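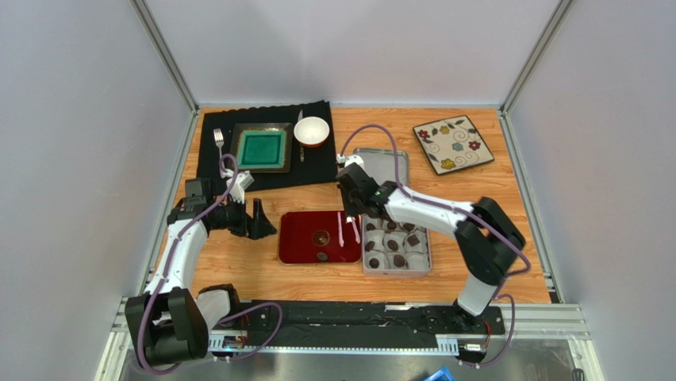
Unit 4: Ceramic Glazes and Food Contact
Course notes, materials for tableware. Instructor: Treasa Keane

4.1 What a glaze is

A glaze is a thin layer of glass fused to a clay body. It has three working parts: a glass former (silica), a flux that lowers the melting point, and a stabilizer (alumina) that keeps the melt from running off a vertical surface. Color comes from metal oxides added in small amounts or from the iron already in the clay.

Pure silica melts at a little over 1,700 °C, well above the range of a studio or factory kiln. Fluxes bring this down. Sodium, potassium, calcium, magnesium, zinc and boron are the usual choices today. Lead was used for centuries and still turns up on older ware.

4.2 Surface types

Gloss glazes cool to a smooth glass with few crystals. Matte glazes scatter light, either from fine crystals formed during cooling or from high alumina. A third group looks matte only because it was underfired. These surfaces are poorly melted and should not be treated as true mattes, whatever the sample tile looks like.

Plates are often finished with one glaze on the rim and another in the well. Test the two separately, then test the overlap. Two stable glazes can make an unstable mixture where they meet, and the overlap often melts lower than either one alone.

4.3 Green glazes

Green in particular should be checked against its recipe, as several different oxides can produce it:

Copper oxide in an oxidizing kiln. Turquoise to leaf green, depending on the flux. Copper leaches readily from a badly balanced glaze.
Chromium oxide. Opaque, flat green. Turns pink near tin and brown near zinc.
Iron in reduction. The pale gray-green of celadon.

The source of a green cannot be identified by eye. Work from the batch record or send the piece to a lab.

4.4 Leaching

Acids pull metal ions out of the glass surface. The standard laboratory method fills the vessel with 4 percent acetic acid, holds it at room temperature for 24 hours, and measures the metals in the liquid. Flatware and hollowware have separate limits, so record the shape of every sample.

A quick screening test uses a slice of lemon left on the glaze overnight. A change in color or gloss means the glaze has failed. No change proves very little – the test does not detect low levels of lead or cadmium.

4.5 Glaze fit

Glaze and body shrink at different rates as they cool. If the glaze shrinks more, it is in tension and crazes. If it shrinks less, it is in compression, and too much compression causes shivering, where slivers of glaze come off at edges and rims. Slight compression is the goal. Crazed ware is weaker, and a porous body under it will take up water.

4.6 Metal marking

Gray lines left by knives and forks are usually metal deposited on the glaze, with no cut in the surface. Rough mattes mark worst. Try a mild abrasive cleaner first. If the line stays, look at it under a hand lens before calling it a scratch.

For next session

Read Phelan's handout on thermal expansion and work problems 2 and 17. Bring your overlap tiles, labeled on the back in underglaze pencil. Marker burns off in the kiln.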